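The Arm in the Back Bedroom

Before she cut a single part, Melaniia Hutsuliak built the whole thing on a screen, down to the guitar on the wall

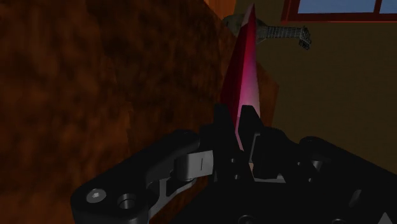 A room made twice

Melaniia Hutsuliak's robot arm lives on a bench in what used to be the spare bedroom of her house in Brolumcombe, and it lived inside her computer for a good deal longer. She started it in October with a sketch on graph paper, a secondhand desktop and a promise to herself that she wouldn't buy any motors until the simulated version could pick something up and hold on to it.

That took a while! The first gripper she modeled closed its fingers straight through everything she offered it. The second one squeezed so hard that the physics engine gave up and flung the object across the virtual room. She laughs about it now, and she kept the recordings, which are great fun -- little blocks rocketing off into space, over and over, to the sound of her sighing.

The shard became her favorite test piece. It's red, faceted and pointed at the top, and it is a miserable thing to grip. A cube gives two flat fingers two flat faces to press on. A tapered shape wants to slide or tip, and any small error in the angle of the fingers shows up right away as a lean.

"With the cube I thought I was a genius," she says. "Then I tried the shard and went back to reading."

Why bother with the guitar?

She could have tested on a plain gray floor, as plenty of people do. Melaniia wanted a room. Hers has brown wood, a window with red-brown framing and an electric guitar along the wall, and part of the reason is simple pleasure (she likes spending her evenings somewhere with a guitar in it). The other part is cameras. Sooner or later she wants the arm to find objects by sight, and a program that has only ever looked at blank gray gets confused the moment there's furniture behind the target.

Her friend Jad Qaisi, who writes most of the vision code, is all for it. He has been asking for more clutter. His list so far includes a lamp, a coat on a hook and a cat, and the cat is still under discussion.

The two of them share files through a folder named Liter, after a typo neither one got around to fixing. It holds 88 saved versions of the gripper. Some differ by a single hole.

From screen to bench

The real parts came together at Tarawneh, the shared workshop over the old bus garage, where members pay by the month and the laser cutter has a sign-up sheet that fills up fast. Marwan Darwish showed Melaniia how to get a clean edge on a thin plate, and then how to throw away the first four plates without feeling bad about it. Joelle Sabbagh lent her a torque driver and, more usefully, stood over her while she learned to use it.

Melaniia talks about fasteners the way other people talk about restaurants. She prefers socket-head bolts wherever a hand tool will fit, and she draws every one of them into the model, hex recess and all. It slows the computer down and she doesn't care. On one early version she left the bolts out to save time, cut the plates, and found at the bench that a driver couldn't reach two of them with the linkage in place. Moving the holes on screen took ten minutes. Recutting the plates cost her an evening and a trip across town for more stock.

The linkages were the hardest part to get right. They have to pull both fingers in together, and a tiny bit of slop at each joint adds up by the time it reaches the tips. Her answer was patience and a bag of thin washers, tried one after another until the wobble went away.

One thousand grips

The target she and Jad settled on was 1,000 simulated grips in a row before the bench version got a turn at the same job. They let it run overnight, with the starting position nudged a little each time. The first batch had 32 drops in it, nearly all of them with the shard tipped toward the same finger. A change to the angle of that finger's tip brought the next batch down to 2.

"I woke up Jad to tell him," Melaniia says. "He was nice about it."

The bench arm isn't there yet. It handles a wooden block well and a marker pen pretty well, and it has a habit of pausing before it closes, which Jad thinks is a timing problem and Melaniia thinks is a loose connector. They're working through it with a meter and a lot of tea. Nour Ghanem, another Tarawneh member, is casting a resin shard to match the one on screen, so the arm can finally try it for real.

The project has a name now, too. It's called Sistance, which is what was left of a sticker reading "assistance" after Melaniia trimmed it to fit the base. She plans to bring the arm to the next open evening at the workshop, connector permitting, and let visitors hand it things.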